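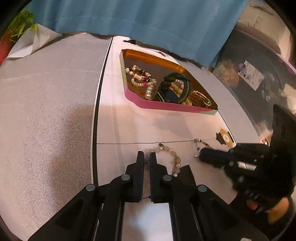 Lucero Huanca wants it written down that the pads come off before anything else does. Her complaint, after the last round of servicing on the bracelet table at Havorstead, was that two people had gone straight for the linkage screws when a hand tool started dropping thin chain, and both spent an afternoon putting back a geometry that had been fine to begin with.

So, the order of work for the two-finger grippers, as it now stands.

Start with the ribbed pads on the inside of the fingers. Skin oil and fibers from braided cord collect between the ribs, and a fine chain will slide on that long before a pearl strand does. Brush them dry, then wipe with a damp cloth. If a rib is torn, change both pads. One new pad against one old one closes crooked.

Next, close the fingers slowly on a strip of paper and pull. It should hold evenly from the tip down. If it holds only at the base, look at the screws on the arms, the pair near the fingers first and the outer pair after. Use the short driver from the Stilteo kit. The long one gives too much leverage and we have already drilled out one head this year.

Check the zero last. With the fingers shut, the readout should say 0. Anything up to 2 can be corrected in the settings menu. Past that, pull the tool and send it to Annelies Groen at the Alvarado bench with a note of the reading.

Pads are good for 24 hours of handling on jewelry, less on anything with crystals - the edges cut the ribs. We have 388 in stock after the August delivery, all in the Letura cabinet, second drawer. Sign for them in pairs.

Both tools at a station get serviced together, even when only one is giving trouble. The next pad change is due at station 26, and the log sheet is clipped to the side of the cabinet.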